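공방 노트 / 1월, 일요일 오후
장갑 손바닥 패드 접착 건
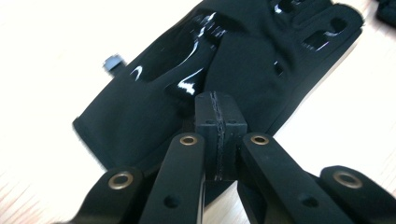 지난번에 붙인 시편부터 확인했다. Rarix 접착제로 붙인 쪽은 가장자리가 들뜨지 않았고, Vurkton 쪽은 손가락으로 밀면 모서리가 조금 일어난다. 같은 날 같은 원단에 붙였으니 조건 차이는 크지 않을 것이다. 다만 Vurkton은 도포량이 많았던 것 같다. 저울 기록이 빠져 있어서 확인은 못 했다.

굽힘 시험은 2,308회에서 멈췄다. 원래 더 돌릴 생각이었는데 클램프 나사가 풀려서 시편이 비스듬히 물렸다. 그 뒤 수치는 쓰지 않는다. 멈춘 시점까지 패드 표면 갈라짐은 없음. 신축 원단 쪽에 주름 자국이 남았고 손으로 당겨도 다 펴지지 않았다.

원단 메모. Poston에서 받은 신축 원단은 가로와 세로 늘어나는 정도가 꽤 다르다. 재단할 때 결 방향을 표시해 두지 않으면 나중에 구분이 안 된다. 지난번에 네 장을 버린 것도 그 때문이다. 초크는 검은 원단에서 잘 보이지만 다림질하면 지워지니 시접에 실표뜨기로 할 것.

봉제. 패드 둘레는 땀 길이를 줄이면 구멍이 촘촘해져서 그 선을 따라 찢어진다. 한 단계 늘려서 다시 박았더니 나아졌다. 바늘은 가죽용이 잘 들어가는데 원단 쪽 구멍이 커진다. 볼포인트로 바꾸면 패드에서 땀이 건너뛴다. 일단 가죽용으로 간다. 엄지 안쪽 곡선은 노루발이 패드 위에서 밀려서 얇은 종이를 깔고 박은 뒤 뜯어냈다. 종이 찌꺼기가 땀 사이에 남아 핀셋으로 빼는 데 약 28분 걸렸다. 다음에는 테플론 노루발을 써 본다.

패턴은 Amarasinghe 본을 그대로 쓰는데 새끼손가락 옆선이 짧다. 9호 기준으로 착용하면 손목 쪽이 당겨 올라간다. 본에 연필로 수정선을 그어 두었으니 재단 전에 볼 것.

남은 일
- Vurkton 시편 다시 만들기, 도포량 기록
- 클램프 나사 교체
- 검정 봉제사 주문 (굵은 것은 아직 있음)
- 9호 옆선 늘린 본으로 가봉 한 짝

접착제 뚜껑 꼭 닫기. 오늘 와 보니 Rarix 통 입구가 굳어 있어서 칼로 긁어냈다.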